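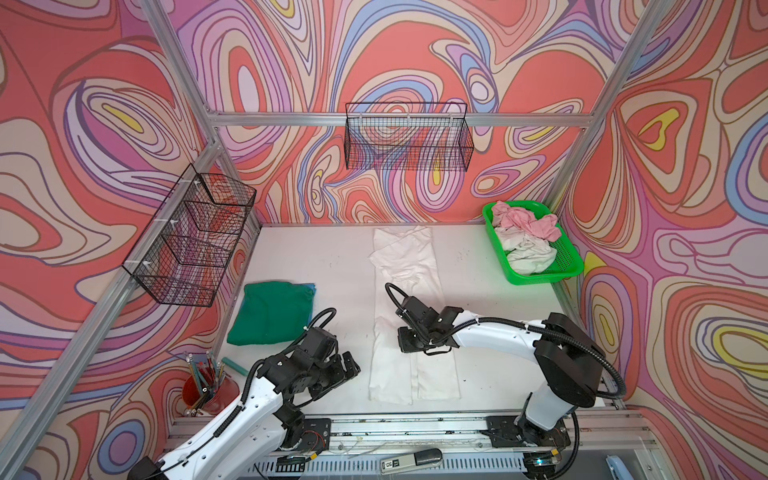 Long pieces should go down first and be folded last, a reader in Toledo wrote after the previous gallery, and the small square stack should never sit between the basket and the open surface. The comment also asked for a larger surface. For long garments the request is reasonable.

Folding Surfaces, Small Format
January - by the Diltura storage desk
Filed under: Laundry / Sorting / Work surfaces

This page covers folding on a small white tabletop with patterned walls and wire-mesh storage mounted off the surface. The green basket holds the unfolded pieces, pink and white among them. One long white piece is laid flat from back to front, and a green folded one is at the left with some blue fabric under it.

Basket position. A back corner suits a perforated plastic basket. The front edge stays open for the hands, and pieces can be pulled forward in one motion. Baskets with solid sides are acceptable for dry laundry but trap moisture if a load comes out of the dryer early. Fill to the rim at most. Above that, the top layer slides off when the lower layers are pulled.

Long pieces. Lay lengthwise and smooth from the center toward both ends. Trousers are matched leg to leg, then brought up from the hem in thirds. A flat cloth of the same length is halved twice across the width first. Light wrinkles can be pressed out by hand; deep ones will still be there after folding, so set those pieces aside for ironing.

Stacks. Thick folds go at the bottom, thin folds on top, unless the stack is sorted by drawer. Our limit is 15 cm in height. A taller stack leans, and it has to be split before it is carried anyway. Folded edges face the same way - this makes it easier to lift a single piece out later.

Wall-mounted mesh. Wire trays and boxes keep clips, lint rollers and single socks off the folding area. Cable ties are adequate for light contents. For the Filtham shelf project we set a working limit of 500 g per tray and moved anything heavier to a bracket. Check the ties twice a year and trim the tails flush.

Pens. A cup of pens in a front corner is useful where clothes are labeled for school or camp. Keep caps on, and use a laundry marker on the care tag only.

Surface size. The Ninadmont test bench was 94 cm wide and 68 cm deep. Shirts and towels were no trouble at that depth. Adult trousers had to be turned sideways, and the basket then went on the floor.

Notes on drawer dividers and shelf liners are in the next gallery.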